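Notebook, bench 2 – tidy-up task
May, started 9:40, E.C. in and out

Third stretch on the toy-and-dish pickup. Writing this down before lunch so I don't soften it later.

Thilini's plan from last time was to stop feeding the arm tidy little test blocks and give it the kind of stuff that ends up on a kitchen floor by six in the evening. Fine by me. I have two kids and I know what that floor looks like. The target for the week is 800 attempts logged, and Teresa wants 1,000 before she'll let anybody put a success rate on a slide. I agree with her and would go further. I'd like the slide to say what we counted as a success.

At the moment a "success" is: fingers close, object leaves the floor of the bin, object is still held when the arm reaches its hover height. That's a grasp. Tidying up means it goes somewhere, and goes there the right way up, and the thing next to it doesn't get flattened on the way. Ask any parent whether "briefly airborne" counts as put away.

Ran one block of 41 before coffee with the Gristov planner, settings unchanged. Stopped by hand twice. First time the cable bundle was riding higher than I like on a wrist turn, so I hit pause and had a look. No rubbing that I could find. Second time was me being nervous. Log both as operator stops please, not failures. Priit, I know you think that's generous.

Complaints so far, in no order:

The bowl. It goes for the rim or it goes for the middle, and the middle is air. When it does get the rim it does fine. Then it lets go from too high. My son is four and he puts a bowl down better than this, and he throws bowls.

Things touching other things. As soon as the small items bunch up, the planner seems to see one lumpy object and picks the center of the lump. Sometimes it comes up with one piece and we all cheer. It had no idea which piece it was getting.

Things against the wall. It won't commit. The fingers need room on both sides and against a wall there's room on one. A person would just drag the thing out with a fingertip and then pick it up. Tomás says a push move is "on the list." It has been on the list since the Enier demo.
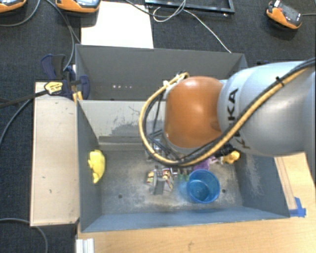

Had an argument with Eamon about all this while the arm was homing. His line is that the Mayrhofer people have shown a whole living room being cleared on video and we're being gloomy. I asked him how long the video was and how many cuts it had. He didn't know. I don't either, to be fair, I watched half of it on my phone. But I've been to the Zinham open day, where a machine folded towels very nicely all morning, and after lunch somebody brought a towel of a different size and that was the end of the folding.

What I'd believe: a stranger walks in, dumps a shopping bag of junk in the bin, says "bowls on the left, toys on the right," and leaves. The machine gets ten minutes with no one standing next to the stop button. We are nowhere near that. I'm not saying it can't be done. I'm saying we keep grading the easy half of the chore and calling it the chore.

Credit where due: the arm itself is rock steady. It goes where it's told, every time, and I have no complaint about the hardware apart from the cable dressing, which I'll redo. All of the trouble is in deciding where to go. Teresa pointed out that in the shop downstairs they've had arms loading parts for years and no one calls it a miracle, and the reason it works is that every part sits in the same place at the same angle. So the shop-floor chore is done if you're allowed to arrange the shop around it. I can't arrange a kitchen around it. My kitchen is arranged around a dishwasher and it's bad enough.

12:15. Back from lunch. Thilini reran the bunched-up case with the segmentation threshold turned down. It now sees more objects than there are. An improvement of sorts – at least the errors are new. She wants to try it overnight, I said no unattended runs until the cables are done.

To do:
Redo cable ties at the wrist, leave more slack (me)
Check the clamp before each block and write down that you checked
Lower release height for the bowl, try half of the current value (Thilini)
Add a "placed" column next to "picked" in the log sheet (Priit)
Push move, even an ugly one (Tomás, please)
Send me the link to the full Mayrhofer video, uncut if there is one (Eamon)

Next block at 2 if the arm is free.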